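首页 > 书房与工作间 > 桌子 > Gukholm 长方桌（白）

Gukholm 长方桌，白色桌面，白色金属桌脚

先说一句，这张桌子我自己用了很久才决定放到店里卖。Kiani 家的桌子我前前后后试过好几张，有带抽屉的，有能升降的，还有一张转角的（占地方占到我想哭），最后每天真正坐下来用的还是它。长方形，平的，白的，没了！就这么简单一张桌子，可是放哪儿都顺手。

很多朋友来问我的第一句都是“会不会太素了”。素是真的素，我也不打算把它夸成什么设计杰作。桌面是一整块平的白色板面，看上去薄薄一层，下面是白色金属桌脚，细细的，落地的地方有一段平的脚杆。靠着白墙摆，整张桌子就跟墙连成一片，屋子一下子显得宽敞好多。我家是浅色木地板，人字拼的那种，花纹本来就热闹，桌子再花就乱了，所以白的刚刚好。
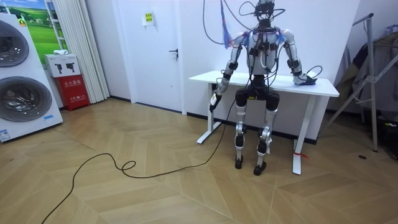 桌面怎么样

平！我知道说一张桌子平很傻，可是你要是买过那种中间微微往下塌的便宜桌板，就懂我为什么这么激动了。写字、裁纸、拼东西，尺子放上去是服服帖帖的。四周没有围边，也没有给电线留的孔，有人觉得可惜，我倒是喜欢，擦桌子的时候一抹到底，碎屑直接扫进手心里。

白色会不会容易脏？会的。咖啡杯底的圈、铅笔灰、手腕蹭出来的印子，全都看得见。我的习惯是晚上收工前用拧干的软布擦一遍，顽固一点的印子就用 Histolico 的中性清洁液，喷在布上，别直接喷桌面。记号笔要趁早擦，我有一次忘了，第二天擦得胳膊都酸了，最后还留了一点点淡淡的影子，后来拿一盆绿萝压住了。

热锅热壶请一定垫东西。我用的是 Flumon 的隔热垫，店里也有，在配件那一页。

桌脚和地板

桌脚是白色金属的，不算粗，所以腿能伸得开，椅子也能整个推进去。落地那一段是平的，跟地板贴得很稳，不过我还是建议在底下粘一层毛毡，尤其是木地板的家庭！我搬进来第一个礼拜懒得粘，拖了两回桌子，心疼到现在。毛毡片不在箱子里，要另外拿，下单的时候在备注写一声“要毛毡”，我就顺手塞进去，不收钱。

再啰嗦一句，挪桌子请两个人抬，一人一头，抬桌面下面的框，别拽着桌脚在地上拖。

组装

箱子里有桌面、两侧桌脚、横框，还有一小袋螺丝，一共 13 颗，工具是一把内六角扳手。我自己第一次装花了 30 分钟，其中有一大半时间在找那颗滚到沙发底下的螺丝。

顺序大概是这样：
桌面朝下铺在毯子上，毯子要够厚。
横框先对好孔，螺丝都拧进去，先不拧死。
装两侧桌脚，看一眼方向，平的那段朝下。
全部到位以后再一颗一颗拧紧。
两个人一起翻过来，千万别一个人逞强。

装好以后放一两天，再把螺丝紧一遍，晃的感觉会好很多。说到晃，我尽量讲实话：正常写字打字它是稳的，你要是整个人靠上去用力推，那当然会动一动，靠墙放就没这个问题。我家那张就一直靠墙。 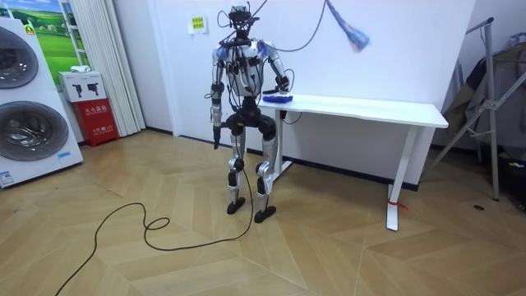

靠墙还有一个好处，东西不会从后面掉下去。我以前的桌子放在房间中间，笔啊胶带啊隔三差五就滚到后面，捡得我一肚子火。墙边要是有踢脚线，桌脚会被顶出来一点点，桌面后沿跟墙之间就留下一道窄缝，想走充电线的刚好可以从这儿垂下去，不想要缝的话就拿一条 Flumon 的软边条塞住，白色那款颜色最接近。

至于房间本身，光线好的话白桌面会有点反光，中午那阵子尤其明显。我七月份试过把桌子正对窗户，看书看得眼睛发酸，后来转了个方向，窗户在侧面，舒服多了。

客人怎么说

Angelica Cruzado：“买来当裁缝桌的，布铺开不会勾丝，这点我很满意。要是再长一截就完美了。”
（店主回：长款我也催过 Kiani，一有消息就更新在这一页！）

Nestor Espiritu：“装起来不难，说明书上第三步的图画反了，我是看了店里的说明才装对的。白色比我想的要亮一点。”
（店主回：图的事已经反映了，大家先照这一页的顺序来。）

常有人问的

能当餐桌吗？能，两个人吃饭很舒服，四个人就有点挤了，看你们感情好不好。

可以夹台灯吗？可以，夹之前垫一块薄布或者纸板，别夹太死，不然会留印子。夹显示器支架的话，请先量好夹口和桌面厚度，再来问我。

阳台能用吗？我不建议，日晒雨淋的，白色放久了总会变样，它还是适合待在屋里。

有别的颜色吗？目前就白色。上一批有人问黑色，我也很想要，可是厂里暂时不做。

配送和退换

这一批到了 103 张，现货，下单后 7 天内送到。箱子又扁又长，进电梯要斜着放，老房子楼梯转弯窄的请提前告诉我，我跟送货师傅讲一声。收到后先别急着拆到底，沿着四个角看看有没有磕碰，有的话拍照发我，我直接补配件。已经组装过的也可以退，桌面没有划痕就行，原来的纸箱请留着，平放塞床底下不占什么地方。

一起买的人比较多的：Flumon 隔热垫、Flumon 白色软边条、Histolico 中性清洁液。毛毡片记得写备注哦。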